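Glatt bis an die Naht
Vom Wechseln der Bettwäsche im Kinderzimmer

Von Tove Laxdal

Ein Bettbezug ist ein Sack mit einer Öffnung. Konstruktiv gibt es wenig hinzuzufügen, und doch entscheidet die Lage dieser Öffnung darüber, wie lange das Beziehen dauert und wie die Decke am Morgen liegt. Sitzt sie am Fußende, bleibt das Füllmaterial durch sein Eigengewicht an den oberen Ecken hängen, sofern diese sauber gefüllt sind. Sitzt sie an der Längsseite, geht das Einziehen leichter, die Decke wandert nachts aber eher aus dem Bezug. Der Textiltechniker Preben Kárason hat in seinen Kursen in Skerdale beide Varianten nebeneinander beziehen lassen. Seine Empfehlung für Kinderbetten ist die Öffnung am Fußende mit verdecktem Verschluss.

Vor dem Beziehen steht das Abräumen. Im Kinderbett sammelt sich, was abends gebraucht wurde: Bücher, Stofftiere, einzelne Socken. Broschierte Bilderbücher leiden dabei besonders. Der Umschlag knickt, sobald er unter ein Spannbetttuch gerät, und ein geknickter Rücken lässt sich nicht mehr richten. 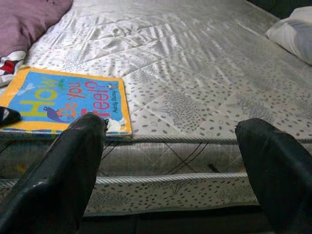

Zuerst kommt also alles Papier aus dem Bett, danach das Kissen, danach die Decke. Wer die Reihenfolge umkehrt, legt die Decke auf die Bücher und sucht später darunter. Als Ablage genügt ein Stuhl oder das untere Regalfach. Der Fußboden scheidet aus, da saubere Wäsche im Verlauf der Arbeit ohnehin mit ihm in Berührung zu kommen droht.

Die freie Matratze sollte eine Weile offen liegen. Kaj Ragnarsson, Polsterer bei Overgaard, nennt 39 Minuten als seine eigene Routine, bei geöffnetem Fenster und abgestellter Heizung. Die Zahl stammt aus seiner Werkstatt, wo ein Arbeitsgang am Nachbartisch eben so lange dauert; eine Norm ist sie nicht. Wichtiger ist ihm, dass die Oberseite frei bleibt und sich Feuchtigkeit nicht unter einer zusammengelegten Decke staut.

Gesteppte Bezugsstoffe verlangen etwas Aufmerksamkeit. Die Steppnaht zieht den Oberstoff in kleine Falten, in den Vertiefungen sammeln sich Fasern und Krümel. Abgesaugt wird mit der Polsterdüse, auf niedriger Stufe und entlang der Diagonalen. Quer zur Naht geführt, hebt die Düse lose Fäden an. Leichte Kräuselungen neben den Nähten gehören zur Konstruktion und verschwinden auch durch Ziehen nicht.

Für den Bezug selbst kennt die Praxis zwei Verfahren. Beim ersten wird er auf links gedreht. Man greift von innen in die oberen Ecken, fasst durch den Stoff die Ecken der Decke und stülpt den Bezug darüber. Beim zweiten liegt er flach und auf links auf der Matratze, die Decke obenauf, und beides wird vom Kopfende her gemeinsam eingerollt. Am Fußende wird die Öffnung um die Rolle geschlagen, dann rollt man zurück. Das Rollverfahren braucht Fläche, schont dafür die Schultern. Für kurze Arme und hohe Betten ist es meist die bessere Wahl.

In beiden Fällen lohnt es sich, den leeren Bezug vorab der Länge nach auszulegen und die Öffnung zu suchen. Bei stark zerknitterter Ware ist sie von einer gewöhnlichen Falte kaum zu unterscheiden. Ein farblich abgesetzter Innenstoff hilft, ebenso ein eingenähtes Band.

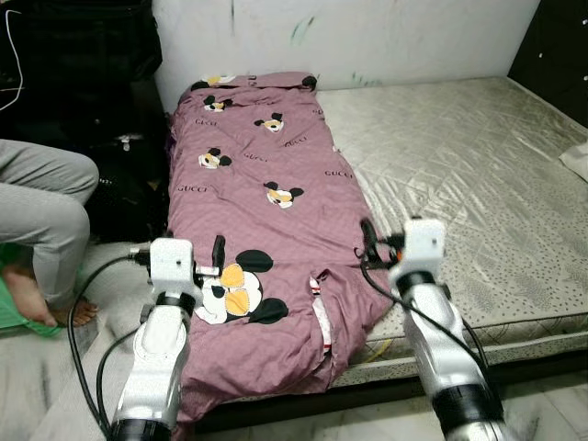

Mauve-rosa Bettbezug mit Mausköpfen auf der noch unbezogenen Steppmatratze.

Gemusterte Bezüge haben einen praktischen Vorzug: Der Druck zeigt die Richtung an. Stehen die Motive auf dem Kopf, liegt meist auch die Öffnung am falschen Ende. Bei allseitig gestreuten Mustern entfällt diese Kontrolle. Leif Bergmann, der für Zerton Kinderbettwäsche zuschneidet, markiert deshalb die untere Kante mit einem kurzen Stück Webband. Im Zuschnitt kostet das einen Handgriff je Bezug, bei einer Auflage von 3.000 Stück ein spürbarer Posten.

Bleibt das Bügeln. Baumwollbezüge, die nach dem Schleudern sofort ausgeschlagen und an zwei Kanten aufgehängt werden, kommen mit weichen Falten von der Leine, die sich unter dem Gewicht der Decke weitgehend legen. Wer dennoch bügelt, tut es auf links und spart die Druckflächen aus. Der Verschluss wird vor jeder Wäsche zugeknöpft oder zugezogen, sonst sammeln sich kleinere Teile im Inneren. Kárason hat in einem einzigen Bezug einmal 17 Socken gefunden, 8 davon ohne Gegenstück.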